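Turcombe Open Shelving Unit, White, Tall
Item no. 2812

The Turcombe is a tall metal shelving unit for workrooms, stock rooms and shared offices. It is finished in white and ships flat in one carton. The shelves hook into the uprights, and there are no bolts on the shelf levels, so you can move a shelf later without taking the whole unit apart.

Each shelf has a rail at the edge. It is low enough to lift things over and high enough to stop round items from rolling off. The sides are open. You can reach in from either end, and light from the rest of the room still gets through.

Shelf load: 75 lb per shelf, spread evenly. Do not stack the full load at one end. Put heavier items on the lower shelves.

The bottom shelf sits clear of the floor. Standard storage bins, including our Lekel bin in black, can be kept under it and pulled out from the front.
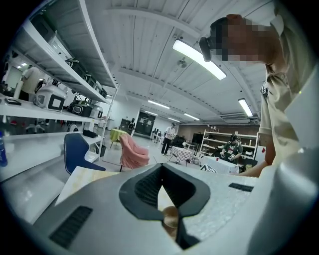
Turcombe in white, in use for equipment storage, with a black bin on the floor under the lowest shelf.

Assembly takes two people. Stand the two end frames up, hook in the bottom shelf first, then the top shelf, then the ones between. Tap each corner down with a rubber mallet until it seats. Check that the unit is level before loading it. The feet turn by hand for small adjustments. On carpet, check the level again after a week.

The unit must be fixed to a wall or to a second Turcombe standing back to back. One wall bracket and a linking plate are in the carton. Wall screws are not supplied, as the right type depends on your wall.

Cleaning: wipe with a damp cloth and mild soap, then dry. Do not use scouring pads on the finish. Touch-up paint in matching white is sold separately under item no. 587.

Also in this range
Ong shelf divider, clips to the rail, sold in pairs
Lekel storage bin, black
Roltmont label holder, pack of ten
Extra shelf with hooks, item no. 122

Extra shelves fit all Turcombe units sold since the hook was changed in March. For older units, order the adapter hooks along with the shelf. If you are not sure which version you have, look at the inside of the upright. Newer units have an oval slot and older ones have a square slot.

Orders of six or more units are quoted separately and include delivery to the room. Contact Geeta Grewal in contract sales with the number of units and the floor they are going to.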